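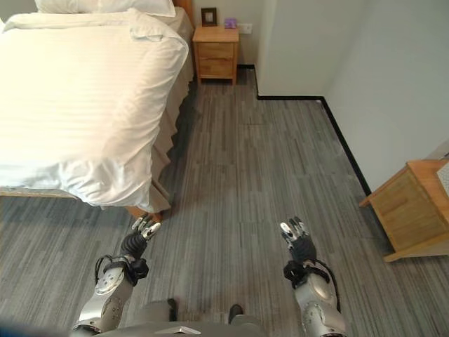

## 1. Background

Ilbridge has three halls of residence within walking distance of the main campus. Plollum is the largest and the oldest. Students in Plollum complained last winter about cold bedrooms and about sleeping badly, and the two complaints often came from the same people. Our group wanted to find out whether bedroom temperature had much to do with how well students said they slept, or whether noise and late working mattered more.

We kept the project to self-reported sleep. None of us had access to proper monitoring equipment, and the ethics form for wearable devices would have taken most of the term.

## 2. Method

We sent a questionnaire to all three halls and received 276 usable replies. It asked about bedtime, waking time, number of times woken, noise, room temperature and type of bedding. Sleep quality was scored from 1 (very poor) to 10 (very good).

A smaller group of 15 students, all in Plollum, agreed to keep a sleep diary for two weeks. Each was given a cheap room thermometer and asked to write down the reading at bedtime and again on waking. We asked them to put it at bed height, away from the radiator and the window.

One diary had four nights missing. We kept it in, but left those nights out of the averages.

## 3. Results

### 3.1 Questionnaire

Noise was the most common reason given for waking. 64 per cent of replies named it as a problem on at least one night a week. Corridor doors came up again and again in the comments box, especially the fire doors in Plollum, which close heavily.

Temperature came second. Students who called their room "too warm" gave lower sleep scores than those who called it "too cold", which we did not expect. Several people in the cold group said they just added a blanket.

Bedding type made little difference. Most students used one duvet all year and did not know its tog rating, so this question was not very useful.

### 3.2 Diaries

The diaries showed a weak link between bedtime temperature and sleep score. The link with bedtime itself was stronger - people who went to bed at a steady time scored higher, even in the warmer rooms. Thursday was the worst night for nearly everyone, probably due to the student union event.

## 4. Problems

- People remember bad nights better than good ones.
- The thermometers were not checked against each other before we gave them out.
- Only 8 of the diary keepers filled in the noise column every night.
- All the diaries came from one building, so they say nothing about the other halls.

## 5. Recommendations

Soft closers on the Plollum corridor doors would be our first choice. We would also like radiator instructions put in each room - many students did not know the valve could be turned down.

A repeat of the diary study in July would show whether warm nights have a bigger effect than we found here.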